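The Fruit on Toris Street

My sister was due back from the hospital in Flernach on the four o'clock bus, and I had promised her the back bedroom would be ready. It was the one thing she had asked for. She did not want flowers and she did not want soup. She wanted to walk in, shut the door and lie down on a bed with nothing on it.

The bed was covered in plush fruit.

They belonged to her daughter, who was six and who had been sleeping in there since May. She called the whole lot of them Fidik. It was one name for all of them, and it did for the banana as well as it did for the durian. If you said you were moving Fidik, she would ask which one, and you had to point.

I had the gray fitted sheet on by noon. I pulled it smooth at the top and left the foot as it was, because the foot never goes smooth on that mattress. I put the gray-green pillows against the headboard. Then I got the white basket from the hall closet and set it on the bed, and my niece stood in the doorway with her arms folded.

"They don't like the basket," she said.

"It's only for tonight."

"They don't like it for tonight."

I told her they could go in whatever order she wanted, and she thought about that. She said the order would take some time. I said we had until four. 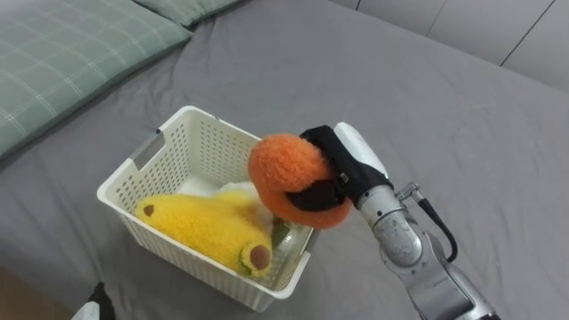
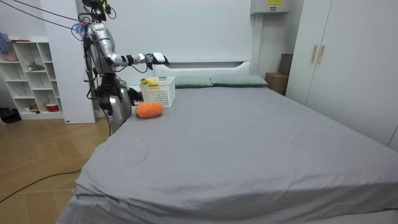
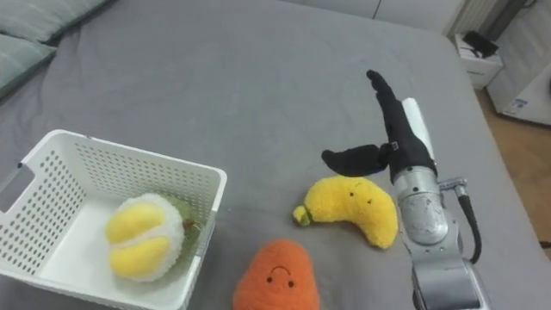
The Order

She changed her mind more than once. Something would go in the basket and she would say no, that one had to wait, and out it came again onto the sheet. The orange one was the trouble. She said it was a carrot and I said it was a sweet potato, and she said it was frowning because I had got its name wrong.

"Its name is Fidik," I said.

"You said it like it was a vegetable."

I did not have an answer to that. I sat down on the floor with my back against the wall and waited for her to decide. My knees hurt. I had been up since before it was light, washing sheets and looking for the spare key, and I had not eaten anything except a heel of bread over the sink.

The banana was allowed to go on top because it was afraid of the dark. The durian had to be underneath because it was the oldest. My sister had bought it at the Dambrauskienė shop by the river, the winter before the baby came. She had carried it home on the bus in her lap, and a man across the aisle had asked her what on earth it was. She told that story often. My niece told it too, as if she had been there.

"Is Mama going to want them?" she asked.

"Not tonight. She's going to want to sleep."

"And tomorrow?"

"I'd ask her tomorrow."

She took hold of the basket by one end and I took the other, and we carried it down the hall to my room. It weighed almost nothing, but she walked as if it were full of plates. We put it next to the cot I had made up for her. She knelt and turned the banana so that it faced the door.

The bus was late. I stood at the window of the front room with my coat on and watched the corner. When it came, my sister was the last one off. She had her bag over the wrong shoulder and she walked slowly – more slowly than I had expected – and I went down the steps to meet her without closing the door behind me.

She did not say much. She kissed my niece on the top of the head, went down the hall and looked at the bed. She put her hand flat on the sheet.

"Where are they?" she said.

"In my room. You said you wanted nothing on it."

"I did say that."

She sat down and took off one shoe and then the other. My niece was standing behind me, holding on to my coat. I could feel her waiting for somebody to say something.

"Maybe just the orange one," my sister said.

My niece was already halfway down the hall.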